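Opening Night in the Cheap Seats

May 18, 2022

I've been to 16 home openers in my life and I still can't sleep the night before one. This year was the first with my neighbor Tarek Helmy in the next seat, and he had never been to a minor league game of any kind. He kept asking if he needed to dress up. (I told him to wear shoes he didn't love. Our section has a mustard problem.)

We drove over to Drimesska right after lunch, way too early, and still ended up parking out past the feed store. The walk in is half the fun though! You can smell the onions from the bridge, and the same brass band has been murdering the same four songs by the gate for as long as I've had tickets.

Getting in

They've switched to phone tickets through an app called Clinby, and I was ready to be grumpy about it. It took my phone three tries. Tarek's went through on the first one and he was unbearable about it until the second inning. If you're going, take a screenshot at home, the signal near the turnstiles is hopeless.

We were in section 109, which is down the left field line, and the sun sits right in your eyes until the fourth. Bring a hat with a real brim. I brought a visor and I have a pink stripe on my scalp to show for it.
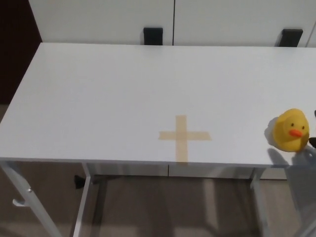 The game itself

Hanane Fahmy was doing the stadium announcing again and I'm so glad, she stretches out every last name like taffy. The Leka starter looked sharp for three innings and then couldn't find the plate at all. Four walks in a row! I've never heard a crowd get that polite. Our guys sent nine batters up, scored five, and then sat on the lead and let it leak away a run at a time, the way they did all last May.

It came down to the bottom of the ninth, tied, two outs, and our backup catcher up there with a batting average I won't print. He hit a little nothing of a blooper over first base and the runner came all the way around from second. Tarek grabbed my arm so hard that I dropped my peanuts. We yelled ourselves hoarse with a bunch of people we'd never met, and the man behind us hugged both of us and then hugged the railing.

What we ate

One foot-long each, a lemonade, and a paper boat of Giltik fries, the ones with the vinegar powder. They were better last year and also cheaper. Skip the nachos. Tarek got the nachos.

We got home at nearly 4 in the morning, thanks to a closed highway and a very long stop for pie. He's already asked about the next homestand, so I guess I need a second hat.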